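Hullcombe on tape, tuning and the second record

May 2, 2026

Hullcombe recorded the new album, Drokano, in a converted grain store with a low ceiling and a concrete floor. The band's guitarist and producer, who prefers to be credited only under the group name, spoke to us during the final week of mixing.

The basic tracks went to a 2-inch machine at 15 inches per second. "At 30 the bass comes out too clean for these songs," the producer said. "At 15 there is a bump in the low end, and the kick drum sits on it. We set the kick tuning to suit the bump and left the equalizer flat."

Each song was cut live by drums, bass and one guitar. Vocals were added later, most of them through a ribbon microphone placed two feet from the singer. The distance was a compromise. Closer in, the low end built up and had to be filtered; farther back, the room took over. A high-pass filter at 70 Hz was used on every vocal track.

Asked why the first album, Mfaume, sounds so much brighter, the producer pointed to the cymbals. "Those were thin and we hit them hard. This time the drummer used heavier hats and played them lower. Most of what people call the sound of a mix is decided by then."

The title track runs at 70 beats per minute and was recorded without a click. Two takes were edited together at the second chorus. The later take was slightly faster, and the join is audible on headphones. The band kept it. "We tried a third take to match the tempo and the singing behind it was worse," the producer said.

Reverb came from a plate built by Pirier, a small workshop that has also repaired the band's amplifiers. It was damped to a short decay and fed through a delay of 70 milliseconds.

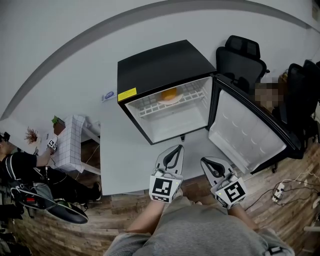 The mixes were made on a 24-channel desk with no recall, so every song had to be finished before the next one went up. Level changes were written on paper strips along the faders. Two songs were mixed again after the band heard them in a car. In both cases the vocal came down by 2 dB and nothing else was touched.

The first vinyl pressing is limited to 300 copies, cut at 45 rpm across two discs. The producer wanted the extra width for the quieter songs on side three, where surface noise was a problem on the test cut of the single-disc version.

Hullcombe will play the album in full in September, in a room that holds 204. The plate will stay at the studio. "We have a digital one for the stage," the producer said. "The decay is close enough, and it fits in the van."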